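Keep Fewer Clothes and Fold Them

I moved to Zellville last December into an apartment with one closet and 4 drawers. Before the move I owned more clothes than I could name. Afterward I owned 42 pieces, and I have not missed the rest.

My argument is simple. Most of us store too much because we store it badly. A shelf of heaped shirts hides what is on it, so we buy the same shirt again. Folding takes a few minutes a week and shows you what you have. 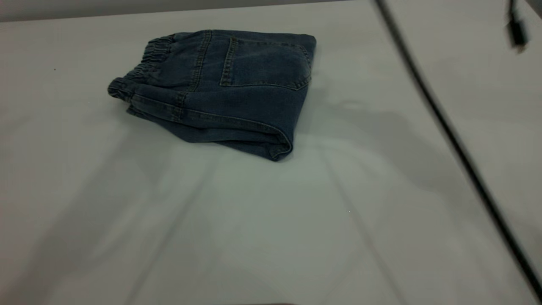
Denim folded with the back pocket facing up.

People tell me folding is a waste of time when the clothes will be worn in 2 days anyway. I used to agree. But I was spending that time anyway, digging through a pile before work. I also spent $300 on storage bins from Cedon that I later gave away. The bins only moved the pile to a different spot.

Pants are where I would start. They take up the most room, and a folded pair fits in a drawer with space left over. Elastic waists are harder — they bunch up and never lie quite flat — but they still stack.
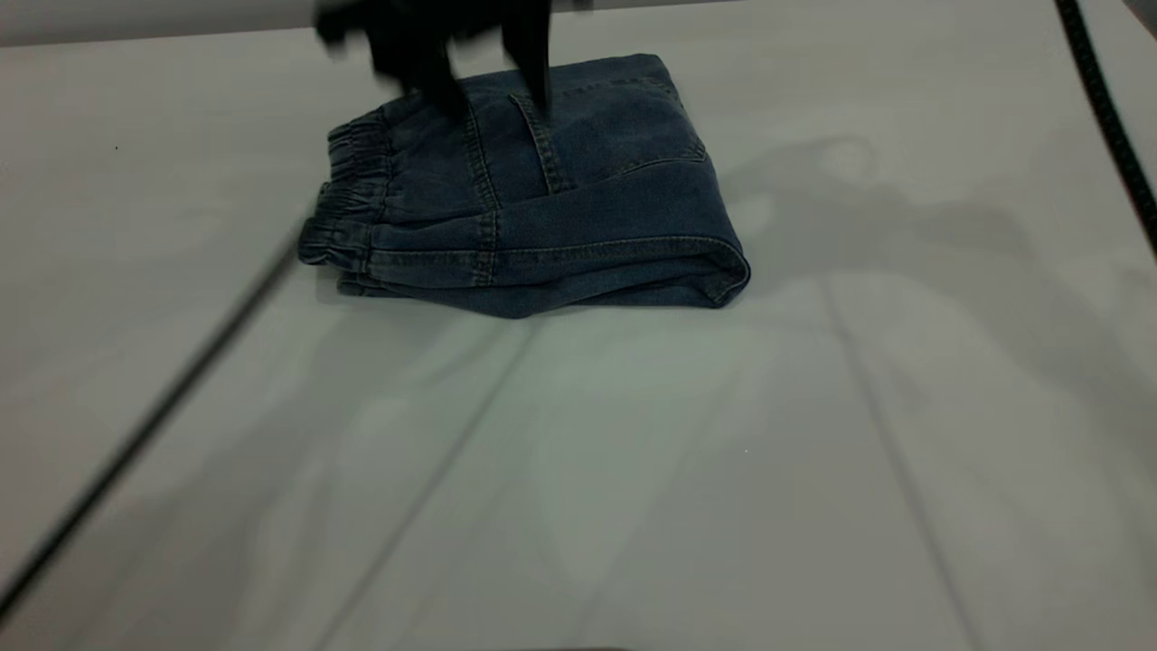
A gathered waistband makes for a thicker bundle.

I don't think everyone needs to own 42 things. A family with kids needs more, and so does anyone with cold winters. I do think a drawer should close without a shove. If it won't, take something out before you go shopping for a bigger dresser.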